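Jul 14, 2023

Droka Opens Its New Customer Office at Jatcombe Business Park

Droka, the supplier of accounting software for small shops, informs its customers and partners that the customer office is now moved to Jatcombe Business Park. All 40 employees of the support and training teams work from the new address.

"Our customers asked for a long time to have training in person again," said Glenys Tapsell, head of customer service. "Now we have the rooms for it, and we are very glad to invite them."

The first courses start in August. They cover the program Judell, which is used today by 3066 shops, and its new payroll module Nel. Each course has a limit of 100 participants, and the price for existing customers stays the same as last year.

Jatcombe Business Park, outdoor areas and office buildings:

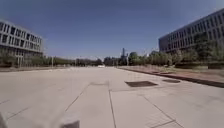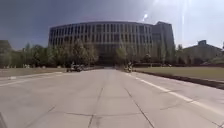
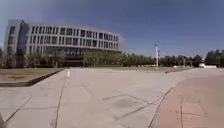 Registration for the courses is made by the customer account or by telephone. The telephone numbers and the e-mail addresses of Droka do not change. Letters should be sent to the new address, Jatcombe Business Park, P.O. Box 1393.

Press contact: Trevor Beaulieu, Droka Communications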